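The table that came back up the stairs

I have a soft spot for people who make furniture and then actually use it, so when a reader in Grullville wrote to say she had a workbench I ought to see, I was on the train before I had thought much about where I'd get lunch. (I got it from her, as things went. Cheese on toast, very good.)

She works from the back bedroom of a first-floor flat, and she'd rather I left her name off, because the flat above has already complained about the sanding. The room is small and gets the sun until early afternoon. What you notice first is the tabletop, a lovely pale thing that makes the whole room look lighter.

"It was a kitchen table," she told me. "Somebody in the building put it out by the bins in August with the legs off. I carried it up, decided it was too big, carried it down again, and then lay awake thinking about it. So up it came."

The top had been varnished - badly, she says, with drips - and taking that off was most of the work. She did it by hand, in the evenings, over 18 days. I asked why she didn't hire a sander and she pointed at the ceiling.

"I did try one for an afternoon. That was the complaint! After that it was me and a block and the radio. I got quite fond of it. You start to know where the grain turns."

The finish is a hard wax oil from Belkadi, three thin coats, and she is strict about the thin part. Her first coat went on too thick and stayed tacky for the best part of a week, so she rubbed it back and began again. She buys it in the small tins now. The big one she bought first grew a skin before she was halfway down it, and it still annoys her.

We talked for a long time about wood blocks, which I hadn't expected. She keeps a crate of offcuts under the window, all planed and with the edges taken off, and they get used for everything. They go under things that need lifting, beside things that need stopping, and one of them was under my plate. She gets them from the joinery at Grernach, where they let her fill a bag if she turns up before they close.

"People buy risers and stands and all sorts. I just go to the crate. If it's the wrong height I get another one out."

Then there's the grey board, which sits on the table wherever she's working and takes the knocks so that the oiled surface doesn't have to. She is on her second. The first went under a plant pot and never recovered.

I wanted to know what she'd do differently, and she laughed and said she'd have measured the door. The top only comes into the room on its side, at a tilt, with the handle taken off, and there is a dent in the door frame that she has filled and painted and can still find with her thumb. She would also have fixed the legs before oiling the top. She did it the other way round and had to turn the whole thing over onto every blanket she owned.

The lamp is a Grurkine, second-hand, with an arm that droops unless you tighten it daily. She likes the light too much to give it up. The stool is borrowed from the kitchen and goes back at mealtimes, so if you visit you stand for a bit.

Her next job is a drawer. She has the runners, and a drawing on the back of an envelope, and up to 13 possible handles in a biscuit tin, none of which match. I tipped them out and we went through the lot over a second pot of tea. I voted for a plain brass one. She was leaning towards a china knob with a chip in it, and I suspect that's the one that will go on.
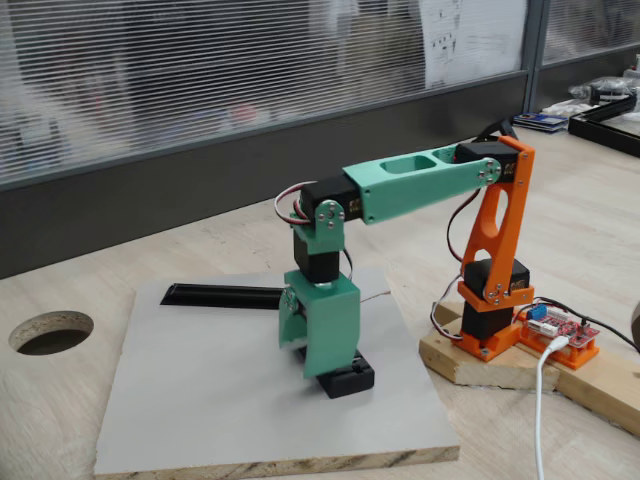
The pale tabletop in use, with a couple of the light wooden blocks and the grey board.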